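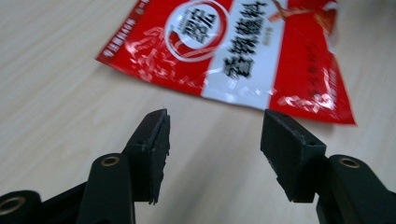 Fig. 1. Packet task, fingers open, nothing held.

Research > Methods > Hand-held gripper > Inspection records

We use cookies to remember your settings and count visits. Accept / Manage

Pre-session inspection, hand-held gripper, table tasks
Site: Utport
Date: February 18, 2020
Checked by: Marit Wikström
Second reader: Yuk-lan Ko

1. Finger pads secure on holders
Result: PASS
Comment: Both tight when pulled by hand. The form doesn't say how hard to pull, so two people could pull differently and both write pass.

2. Pad surface free of tears and loose material
Result: FAIL, left
Comment: Frayed along the side, with a fibre standing up from the top. Hélder says the wear makes no difference to the method. His evidence is the Jirby set, 412 grasps, where he reports no change between old pads and new. I have read it. The new pads were all used on boxes and the old ones on packets, so I can't see what was compared.

3. Brass inserts seated, no play in the joints
Result: PASS
Comment: No movement felt at the joints. Repeat in March.

4. Fingers open fully and close evenly
Result: PASS with note
Comment: Left closes slightly ahead of right on 5 of 40 cycles. The Sterberg write-up calls this "within normal variation" and gives no figure for normal.

5. Work surface clear of anything not in the task
Result: PASS
Comment: Wipe down between operators. Glossy film catches the light, and I would like one run with the lamp moved before anyone claims the tracking copes with glare.

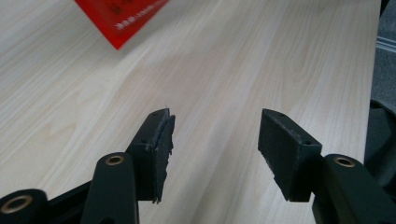
6. Operator briefed on pinch points
Result: PASS
Comment: Ulises Jara briefed. Long sleeves rolled up.

7. Stopping rule agreed before the session
Result: NOT DONE
Comment: This is my main objection. Mogens Lykkegaard wants to go on until the result "settles". Last time it settled after 33 grasps, at the point where it agreed with Lau, and the session was closed. Write the number down first.

8. Dropped and repeated grasps logged
Result: PARTLY
Comment: Drops are logged. Repeats are written over the first attempt, so nearly all the trials look like first-time successes. I don't accept the success rate until both are kept.

Overall: may run for practice. Not to be used for the pad comparison until items 2, 7 and 8 are closed.

Y.K.: Agree on 7 and 8. On 2 I would fit a new left pad and keep the old one in a labelled bag — Hélder can then test them on the same packets, same operator, and we'll see.

M.W.: Fine, but swap the order halfway through. Operators get better at packets with practice, and so far that has been counted as the pad.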